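Workshop notebook, Renbridge, June

Reading hour, first month. Notes for me and for whoever runs the next group.

Started 8.15 in the back room. The plan was the same as in the spring: each shift lead reads 20 pages before we meet, writes one question in the margin, and brings a decision from their own week that they would like to have back. Most had done the reading. The decisions were thinner. Two people brought the same one, the late change to the Siltari order, and we ended up spending most of the time on it.

The chapter was the one on the Flurnberg mill, from the Þrastardóttir book. Short version for those who missed it: the owner moved 200 workers to a new site in one winter, told the foremen last, and lost the good ones by spring. I had expected us to talk about the owner. The leads wanted to talk about the foremen, and whether they should have asked sooner. Good argument on both sides. I kept out of it for the first 15 minutes and then spoke too much.

Things to change:

The question in the margin works. Keep it.

20 pages is right for a normal week and too many at stocktake. Drop to half then and say so in advance, so people don't turn up having skimmed.

Whoever picked the chapter should not chair. I did both and could hear myself steering.

We still have no one reading outside work and business. I put a history of canal building on the shelf in the spring and it hasn't been signed out. Might try a chapter of it as the set reading instead of leaving it as an extra.
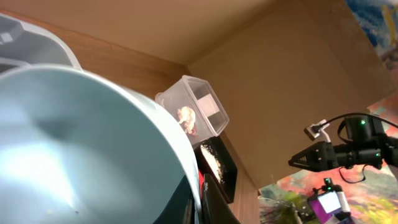 On the Siltari order itself. The lead on earlies said she would have pushed back if she had known the reason for the change. The reason was in my email, fourth paragraph. I went back and read it afterwards and it is a poor email. The decision comes at the end and the first half is me covering myself. Have rewritten it as an exercise, 50 words, and will hand both versions round next time without saying which came first.

Also tried the silent start (five minutes to reread before anyone talks). It felt long. The two who usually say least both spoke early on, so I'll run it again before deciding.

Next session: the second half of the Flurnberg chapter, up to where the new manager arrives. Lates to chair. I owe everyone a copy of the map, the one in the book is too small to read. Ask Renbridge library about a second copy of the book too, ours is losing its spine.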